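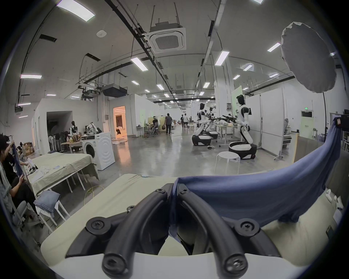
1/ Curved fingers vs. flat pads on the hand-held grippers

Spent the week comparing two finger sets for cloth work. Same housing, same trigger, same camera. Only the fingers change. Notes in this thread.

2 min read

2/ The flat pads are the Covport ones we have used since August. The curved ones are a Celivik print that Kamol Phetsri reworked for us. Thicker segments, and bigger screws at the base so they stop working loose.

3/ Count so far: 387 picks on garments. 268 with the curved set, the rest with the pads. I wanted it closer to even but the pads went back for new rubber halfway through.

4/ Flat pads are better on a single layer lying flat. They get under a hem without pushing it away. Curved fingers tend to roll the edge first, and then you chase it.

5/ Curved fingers win once the cloth is bunched or hanging. 219 of the 268 held through the full lift. Most of the misses were thin knits. Denim was fine.
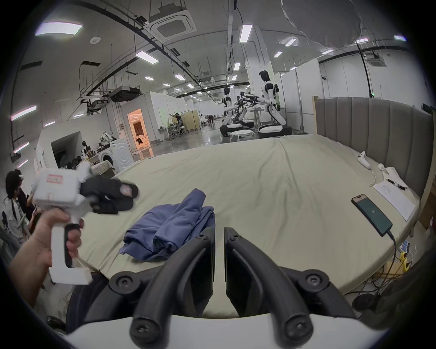

6/ Two-handed work is where the finger shape matters most to me. You need one gripper to hold and the other to stay open until you find the second corner. With a bunched black piece in the jaws like this one, there is no corner to see, so you go by feel and by what the camera gets between the fingers. The pads block more of that view.

7/ Trigger travel needs work on both. Yasir Durrani has small hands and could not close the gripper all the way for more than 30 minutes without a break. Jaidee is sending a shorter linkage.

8/ Tracking was the same for both sets. I expected the heavier fingers to add some wobble – did not see it in the logs.

9/ Next is the same count on towels, then the Flola wrist camera on one side only. Keeping the curved set on the left hand for now and pads on the right. If you have run mixed fingers on a pair, I would like to see your numbers.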